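Plallis hand-held gripper, two-month review
August 6, 2023

We bought a pair of these to record table-setting demonstrations for a small policy-learning project at Stamcombe. Chia-hao Hsieh did most of the collecting, and I did the sorting afterwards. We kept 2162 episodes.

Setup
Calibration takes up to 3 minutes per gripper. The printed guide skips the time sync between left and right, so download the newer one before you start.

In use
The trigger is light and the fingers close evenly. Thin handles are fine – a teaspoon can be held steady over a cup while the other hand is free for the next item. Wide, flat things are harder, and we threw out 117 episodes, mostly trays that slipped on the lift.

Wear
The finger pads are the weak point. They scuff early, then the foam starts to tear and shed at the lower edge. Worn pads also change how the fingers look in the recordings, so swap both sides together and note it in the log.

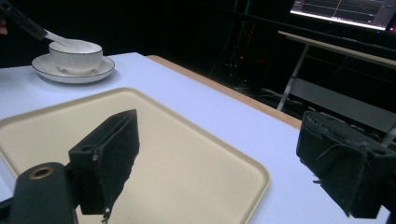 Verdict
Good data for the money if you budget for pads. Aarne Halonen prefers the Cakum for heavier objects. I would buy the Plallis again for tableware. 

Rating: 4 out of 5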